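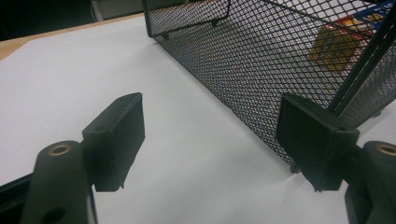

Hand-Guided Basket Tasks, Bastthorpe Workshop

Updated 25th March

The Lirnby project teaches a robot arm small household jobs by having a person do them first. The operator holds the gripper, squeezes the fingers open and shut, and works through the task at normal speed. The arm is trained on those recordings later.

This page covers the basket set: taking items out of a black mesh basket and putting them back. Kalkidan Bogale and Tineke Claeys did the demonstrations, 39 each.

Basket set, start position
Gripper open and empty, basket on the white surface. A yellow-tan block and a printed box show through the mesh.

Fingers
Black pads facing each other. The operator lines up both pads before closing. Closing on one side first pushes the item away, and those runs are dropped.

Mesh
The diamond pattern is hard on the tracking software. We kept the basket anyway, as Baloyi wants the arm to cope with one.

Run length
The longest run we keep is 18 seconds. Anything longer is done again.

Four runs were dropped from this set, leaving 74 for training. The next set uses the same gripper with remote control of the arm, with Tineke at the controls.

Questions about the set go to Kalkidan at the Bastthorpe workshop.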